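4. Setting up your first Tallside skirmish

Rules booklet open at the back page please, you'll need the points chart. A first game goes quicker with small warbands – 300 points each, one leader, no monsters. The full 3000 point battle is in section 9, leave it for now.

1. Pick a warband. Lotley militia or the Zerkurus, both lists are at the back.
2. Write your list down. Leader first, then units, then relics.
3. Roll off. Higher roll picks a table side, other player deploys first.
4. Put out three objective markers. One in the centre, one in each player's half.

Note: Zerkurus units can start underground. Keep them off the table and put a burrow token where they'll come up. Token stays put once its down.

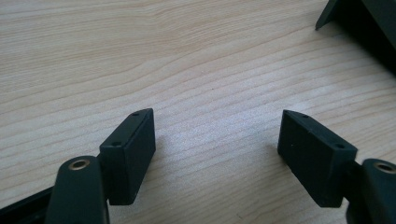 Photo: Naledi Lekota

5. Deploy units one at a time, taking turns. Within 13 inches of your own edge, no further.
6. Shuffle the event deck, face down, next to the table. Draw three each.
7. Leaders go down last.

Caution: don't measure from the flag or spear tip. Base to base, always. Most arguments start here.

Caution: metal leaders are top heavy. Glue them to teh base before you paint, let it set overnight.

8. Check both lists once more. Over 300? Drop a relic, not a unit.
9. Start round one. See section 5, Moving and Charging.

Playing with three people – use the triangle set-up in section 11. Steps 5 to 7 stay the same.

Set-up rules by Sipho Shezi, playtest notes Ketsara Petchrat. Revised September.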